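Quilt Swap Questions, Answered

Posted in: Guild News, Swaps & Round Robins
6 min read

I get a lot of the same questions about our fabric and block swap every time sign-ups open, so I've put my answers in one spot. I'm Adhiambo Koech, I've been running the swap since we moved our meetings to the Langat room, and if I've missed your question, leave it in the comments and I'll add it. 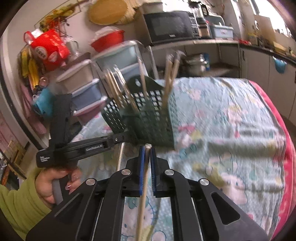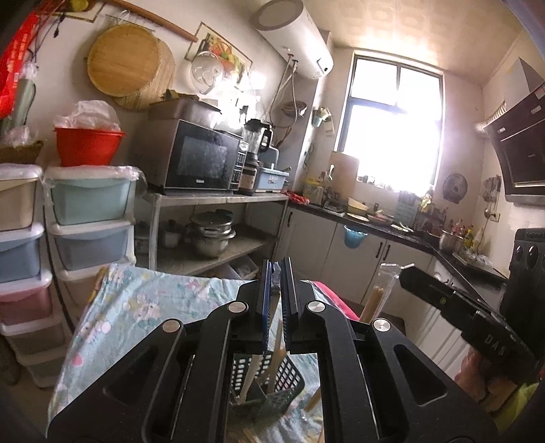 What is the swap, exactly?

You make a set of 9 blocks, all the same pattern, and you bring them (or mail them) to me. I sort everybody's blocks into new sets and you go home with 9 blocks made by 9 different people. You get to see how your neighbor handles a Friendship Star when she only likes brown, and I love that part more than I can say!

Do I have to be a member?

Yes, but guests can join for one swap before they decide about dues. Tell me you're a guest when you sign up so I don't go hunting for you on the roster and panic.

What block are we making this year?

It's the one we've been calling Clustport. It's a simple nine-patch center with a skinny border on two sides, and it finishes at 8 inches, so it should measure 8 1/2 inches when you hand it in. The pattern sheet is in the members' folder. If you printed yours before May, please print it again -- the old one had the border strips cut too short and I heard about it from a few of you, loudly.

What colors should I use?

Any color you like for the nine-patch, but the border has to be a light background fabric. White, cream, pale gray, a quiet little print, all fine. Just keep it light enough that the blocks look like cousins when they're set side by side.

Can I use batiks?

Sure. Please don't mix batik and flannel in one block though. I did that once and the whole thing rippled like a potato chip.

Do I need to prewash?

This one starts arguments. I prewash reds and dark purples and leave the rest alone. For the swap, all I ask is that you test anything you think might bleed, because your block is going to end up in somebody else's quilt next to somebody else's cream border. And if you're allergic to pets or strong detergent, put it on your sign-up form and I'll try to match you up with blocks from homes that will suit you.

My seams are never a perfect quarter inch. Should I still join?

Please join! Sew one test block, press it, and measure it. If it's small, move your needle over a click or take a thread less. If it's big, trim it down evenly on all four sides. I can work with a block that's a hair off. A block that's a half inch off is going to come back to you with a nice note.

Pressed open or pressed to the side?

To the side, toward the darker fabric, except for the border seams, which go toward the border. I know some of you are devoted to pressing open, and so was I for years, but when blocks from different people get sewn together it helps to have seams that nest.

How many people are in it?

Last time we had over 300 blocks come through my dining room, 334 if you count the late ones. My family ate standing up for a while.

What if I can't finish on time?

Let me know as early as you can. I keep a few spare sets that Padar lets us store in their back closet, and I can usually fill a gap if I know it's coming. What I can't fix is silence. If I don't hear from you by the deadline I'll take your name off the list and sort without you, and I'll feel bad about it all week.

Can I mail my blocks?

Yes. Lay them flat, slip them in a zip bag, and put a piece of cardboard behind them. Please don't fold them in quarters, those creases take me forever to steam out. Pin your name to the top block on a scrap of paper. Safety pins only -- I've been stabbed enough.

What happens with leftover blocks?

They go into the Lastirard quilt, which is the big scrappy one we raffle. The last one brought in $800, and that paid for batting for our comfort quilts with a bit left over for new rotary blades at the cutting tables.

Can I sign up for two sets?

You can, as long as the two sets are in different fabrics. You'll bring 18 blocks and take 18 home. I'd finish the first set before promising me the second, speaking as someone who has sewn borders at one in the morning in her bathrobe.

Where do I sign up?

The clipboard is on the welcome table at every meeting, or you can email me through the contact page. Put "block swap" in the subject line so it doesn't get lost among the retreat emails.

14 comments
Shared 27 times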